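Hand-held gripper comparison: picture gallery

Bench notes from the Lirnero test room, September. Compiled by Aliki Andreadis and Hefin Nicholas.
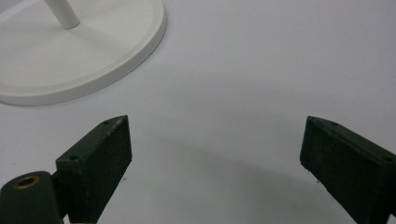 1. Dark green fingers, view from the tool camera

Two dark green fingers, open, over the white work surface. The round foot of a white stand is beyond the left finger. Note the wear on the finger edges and the brass insert at the lower left. Each finger has two screw holes in its top face.

2. What was compared

Three finger sets on the same hand-held tool, with the same trigger linkage and the same camera mount. The sets are referred to below as A, B and C.

Set A: printed wedge fingers, bare faces. Drawn by Sotiris Karras and printed in house.
Set B: the same wedge profile with bonded rubber pads on the contact faces.
Set C: Brollow flexible fingers, bought in, fitted with an adapter plate.

The tool itself is the second revision of the Hasus handle. The first revision was dropped after the trigger spring lost tension and the fingers no longer returned to full opening on their own.

3. Test procedure

Each set was used for 300 grasp attempts, spread over six objects: a foam block, a drinking glass, a steel ruler lying flat, a folded cotton cloth, a marker pen and a small cardboard carton. The order of objects was shuffled for every operator. Operators were Markos Petridis, Myrto Drakos and Hefin Nicholas.

An attempt was scored as good if the object was lifted clear of the table, held for five seconds and put down inside a taped square. Regrasps were permitted once. A second regrasp was scored as a failure even if the object reached the square.

The trigger was closed by hand in all cases. No force limit was set, and operators were told to squeeze as they would in normal recording work.

4. Set A, bare printed fingers

Best of the three on thin items. The wedge tips get under the edge of the steel ruler with very little approach angle, and Markos was able to lift it on the first try in most attempts. The marker pen was also reliable if taken across its middle.

Poor on the drinking glass. The faces are hard and the contact patch is small, so the glass turned in the grip whenever it was taken above its center of mass. All dropped glasses in the trial were dropped with Set A. The glass was plastic after the second one.

Print orientation matters. An early pair printed upright split along a layer line near the outer screw hole. The current pair is printed lying on its side and has not split.

5. Set B, padded fingers

The pads add thickness at the tip, and the ruler became difficult. Myrto's method was to slide it to the table edge first, which the procedure allows but which takes far longer. On the glass and the carton, Set B was the most repeatable of the three.

Two pads lifted at the corner and were bonded again with a different adhesive. Dust on the pads reduced grip noticeably on the carton. They were wiped with alcohol after every 70 attempts from then on, and the earlier carton results were discarded and repeated.

6. Set C, flexible fingers

Wraps well around the foam block and the glass. Comfortable to use, with less squeeze needed. The cloth was a problem: the fingers bend away when pushed down on the table, so there is little pinch at the tip. Hefin found that a steeper approach helped a little.

The adapter plate moves the fingertips forward, and the tips sit higher in the camera view than with A or B. Anyone switching between sets during a recording project should keep the data separate or redo the camera calibration. We did the second and it added most of an afternoon.

7. Camera position

Two mounts were tried, low and high. The low mount gives a closer view of the contact point but loses a tall object as soon as it is lifted. The high mount keeps more of the table in view and was used for all scored attempts.

Exposure was locked. With automatic exposure on a white surface, the dark fingers pulled the level up and down as they opened and closed, and the background changed brightness in every clip. Locking it lost some detail in the finger faces, which was accepted.

Lens distortion was checked with a printed grid before each session. The correction drifted once, after the handle was knocked off the bench, and the mount screw was found loose. It now has a thread-locking compound on it.

8. Controller and logging

Finger opening is read by a small encoder on the trigger shaft and logged at 200 samples per second by an Obradović interface board. Image frames are stamped by the same clock. With the earlier USB arrangement, the opening value lagged the picture by an amount that varied from clip to clip, and it was not possible to correct this afterwards.

Across scored attempts, warm-ups, calibration runs and discarded trials, the log holds 2,931 clips. Clips shorter than one second are mostly accidental starts and can be ignored.

9. Parts and fit

Sets A and B share a mounting pattern and can be changed with one hex key in a couple of minutes. Check that both fingers meet evenly at the tips before starting. If one tip lands ahead of the other, loosen the outer screw first, close the trigger gently and tighten again. Do not overtighten into printed material.

Set C needs the adapter plate and longer screws. These are kept in the tray marked C.

10. Current choice

Set A stays on the tool for flat and thin items. Set B is used for everything else. Set C is on loan to the other bench, where the objects are mostly round, and Myrto is keeping the log there.

A version of Set B with a thinner pad, stopping short of the tip, is being drawn by Sotiris. It will go through the same 300 attempts with the same six objects. Print files for Set A are in the shared folder under fingers, wedge, side orientation. Use that file and leave the upright one alone until it has been removed.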